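When the Success Flag Lies

A simulated robot can fail in a way that a physical robot almost never gets away with: it can fail and be paid for it. This spring our group at Tornmont ran a two-block sorting task in simulation, collected 1,197 episodes that the checker marked as good, and trained a policy on them. The policy scored well against the same checker. Then we changed one line in the checker, reran it over the stored episodes, and 236 of them turned out to be failures. I want to argue that this was a safety fault, and that filing it under data quality, as we did at first, was a mistake.

The task is dull on purpose. A six-joint arm stands on an angled base. There is a shallow tray that holds two numbered cubes side by side. One cube is already in the tray at the start. The arm has to fetch the other one from wherever it has been spawned, set it in the free slot, open the fingers and back away. Starting positions, surfaces and lighting are varied from episode to episode. The simulator is Otarance, and the episode checker that sits on top of it is a small package called Skusik, which we maintain ourselves and have no one else to blame for. 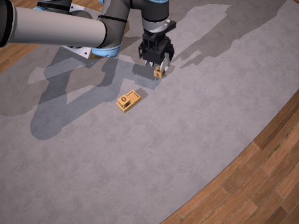 Figure 1. Rug variant. Cube 0 is in the tray, cube 1 is under the gripper.

Skusik declared success when three conditions were met at once: the center of the moved cube was inside the tray outline, its height was within tolerance of the resting height, and its speed was below a threshold. It did not ask whether the gripper had let go. The person who wrote the rule (me) assumed that a cube at resting height and near zero speed must be resting. A cube that is being held against the tray floor by a stationary gripper meets the same three conditions.

So the 236 bad episodes ended with the fingers still closed. In most of them the scripted controller had stalled. It had pushed the cube down slightly past the slot floor, the contact force had climbed, the downward motion had stopped, and the controller sat there waiting for a position it could not reach. Skusik saw a still cube in the right place and stopped the clock. The episode was saved as a good one with a shorter than average duration, so it also looked efficient.

A policy trained on that material learns what it is shown. It learned that pressing down and holding is an acceptable end to the job. In simulation the cost of this is close to nothing. The contact solver absorbs the overlap, the arm model has no wrist bearing to wear, and the tray does not crack. On hardware, a position-controlled arm pressing into a rigid fixture will either trip its protective stop or, if the limits have been set generously, keep pushing. Anyone who has set up a cell knows how often the limits have been set generously.

We found the fault late, and by accident. One of the variants moves the job to a long table against a wall, with the cube to be fetched placed at the far side. The reach is longer there and the arm comes down in a more extended posture. The stall rate rose in that variant, and the reported success rate rose with it. Two numbers that ought to move in opposite directions moved together.

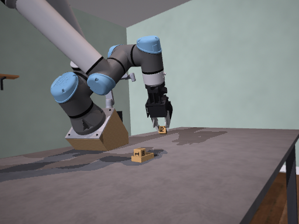 Figure 2. Table variant. Fingers open at cube 2, near the back wall; cube 1 is in the tray.

It took an afternoon to go from that oddity to the missing condition. The fix was short. Success now also requires that the finger opening exceed the cube width by a margin, that there be no contact between either finger and the cube, and that this hold for 90 consecutive simulation steps. A hold period matters because a released cube can still tip, and a cube that has caught a fingertip can be lifted back out on the retreat. We had cases of both, though far fewer.

The usual response to a story like this is that simulation is for learning cheap lessons and that we learned one. I accept the first half. The trouble is in where the lesson was going to be learned had the table variant not been in the set. The planned next step was transfer to a real arm in the Prokopenko lab, under a review form that asked for the simulated success rate and a statement that the policy had been tested. Both boxes could have been filled in truthfully. Nothing on the form asked what the arm was doing with its force at the moment of success.

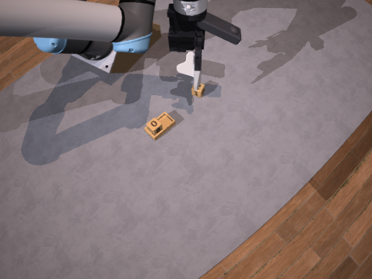
I think a good deal of robot safety practice has this gap. We inspect the failures, since they are flagged and easy to pull out of the log. The successes go straight into the training set unread. But a checker has an error rate in both directions, and the errors that matter for safety are the ones on the side no one looks at. A false failure costs some compute. A false success becomes a behavior, and the policy will reproduce it with great consistency.

Some practical points follow, none of them original.

First, the checker should be reviewed by someone who did not write the controller. Mine shared every assumption with the controller because both came out of the same head in the same week.

Second, peak and final contact force should be stored for every episode, including the good ones, and plotted before training. Our bad episodes form a separate hump in that plot. It would have been visible on the first day. We were not storing the final force, on the grounds that simulated force values are unreliable. They are unreliable in magnitude. They are quite good enough to tell touching from not touching.

Third, a sample of passed episodes should be watched through to the last step. Ours were rendered, but the preview clips were trimmed a little before the end to save space, so the one moment that would have shown closed fingers had been thrown away.

The retrained policy, on the cleaned set, scores lower than the old one under the old rule and higher under the new rule. Transfer to the real arm has been put off until June, and the review form now has a line for final contact force.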